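Search this site Search
Kurnomero: progress report to Halgate, February 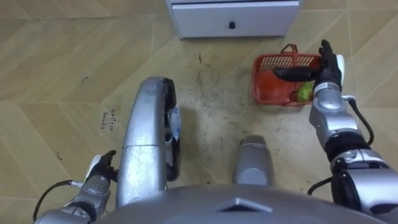 Work this period went into low pickups, where the robot bends its legs and takes a basket by the handle at floor level. We have now logged 1,938 attempts. Ustyna Polishchuk retrained the grasp model on two camera views, and it closes on thin handles more reliably than the last version. Standing back up with a load is still weak. Next period we will test four new basket shapes at the Doherty site.

Angeliki Stamatopoulos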